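The Slow Comeback of the Boiled Egg

Walk into Després on a Friday at six in the morning and you will hear the kitchen before you see it. Water is rolling, a timer is going off, somebody is tapping shells on the edge of a steel sink. The café opens at seven, and by then the first 142 eggs of the day have to be cooked, cooled and peeled. Every one of them will be eaten with a spoon or cut in half over toast, and most will be gone before ten.

I have been writing about breakfast for 17 years, and for most of that time the boiled egg was the thing you ate when you had given up. Scrambled eggs had their moment, then poached eggs had a very long one, then came the jammy egg on top of every bowl of noodles in town. The plain boiled egg, in a cup, with salt, stayed home. Now it's back on menus from the harbor to the university, and I could not be happier about it.

Part of the fun is how much people disagree. At Després the rule is boiling water first, then eggs straight from the fridge, six and a half minutes, then ice. At Kimden, a lunch counter four blocks away, they steam theirs over an inch of water and swear the shells slip off like a coat. I tried both methods at home for a whole month (my family has asked me to stop) and I have to say Kimden is onto something. The steamed eggs peeled cleanly nearly every time, even the very fresh ones, and fresh eggs are famous for hanging on to their shells.

The chemistry is pretty simple and still delights me. A just-laid egg is less alkaline than one that has been sitting around for a week or two. As it ages, carbon dioxide leaks out through the shell, the white changes, and it stops gripping the thin skin inside. So the eggs you paid extra for at the farm stand are the worst ones for boiling that same afternoon. Fry those! Boil the ones at the back of the fridge.
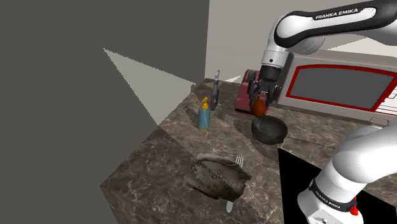
Shell color is the subject I get the most mail about, and I'm sorry to tell the brown-egg loyalists that it has nothing to do with flavor. It comes down to the breed of the hen. White Leghorns lay white, Rhode Island Reds lay brown, Ameraucanas lay blue, and Marans lay eggs so dark they look like chocolate. Between those you get every shade of cream, tan and pink, and once in a while something close to the reddish orange of the egg-shaped object in the gripper, which against a brown marbled counter is a color I would happily paint a front door. Crack any of them into a bowl and you could not tell which was which. Yolk color is another matter. That comes from feed, and hens that eat greens, corn or marigold petals give you the deep gold that looks so good running down a piece of rye.

Then there is the cup. Egg cups spent decades at the bottom of thrift store bins, and I have bought more of them than I can defend. At the Eltex flea market in June I came home with a set of 6 in pale green glass, slightly chipped, and I use one every day. A good cup is narrow enough to hold a medium egg upright and heavy enough that it doesn't tip when you go in with the spoon. A shot glass will do the job too. So will a ring cut from a cardboard tube, as any child who has been to camp can tell you.

Opening the egg starts its own arguments. Some people tap all around the top with the back of a teaspoon and lift the cap away. Some whack it with a knife in one go, which looks wonderful and leaves bits of shell in the yolk when I try it. Després hands out a little steel clacker with a ball on a rod: you set the cup of it over the egg, pull up the ball, let it drop, and it leaves a neat crack in a circle. Kids order a second egg just to use it again.

As for what goes on top, salt and butter are plenty. But the cooks at Kimden put out a tray of extras, and I would go back for the toasted sesame and chili alone. They also do a soy egg, peeled and left overnight in soy sauce, water, a little sugar and a slice of ginger, and it comes out the color of tea with a yolk like soft caramel.

If you want to start at home, take your eggs from the fridge, lower them into water at a full boil, and turn the heat down a touch so they don't knock against each other. Six and a half minutes for a yolk that runs, eight for one that holds its shape but stays sticky, eleven for egg salad. Move them to ice water right away. Add thirty seconds for extra-large eggs, and more if you live up in the mountains, where water boils at a lower temperature. Cut your toast into strips before the timer goes off. The egg won't wait for you.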